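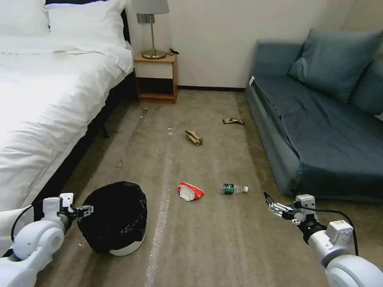 September 2018

Wash trials, duvet covers, batch 2. All Kramer cotton, white, from the Plitholm order.

Ran 14 covers at 60 C with the Binurano powder at the lower dose. Weighed each one before and after drying. Shrinkage on the long side averaged 46 mm, which is more than the supplier sheet allows. Short side was fine. Measured twice, same tape, same table.

Seams held. Two covers have puckering along the button edge, numbers 3 and 11. I cut a strip from 11 and the sewing thread has pulled in more than the cloth. Need to ask Plitholm if they changed thread between lots.

Pillness covers are still waiting. The drum was booked all afternoon, so they go in next.

Ironing: damp is much better than dry plus steam. Roller at medium. At high the fold lines set and won't come out again.

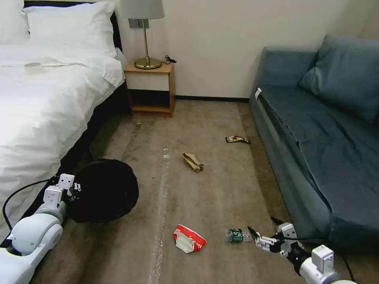

White duvet and pillows, nightstand to the right.

The cycle counter on the old machine reads 1,964. Belt service is overdue. Please don't start the long program on it until that's done.

To do
Repeat at 40 C, same dose
Rinse water pH, first and last rinse
Relabel the offcuts bag, the ink ran
Order more tags before October

The scale was off by 2 g this morning. Zeroed it and reweighed the first four covers. Old figures are crossed out in the table.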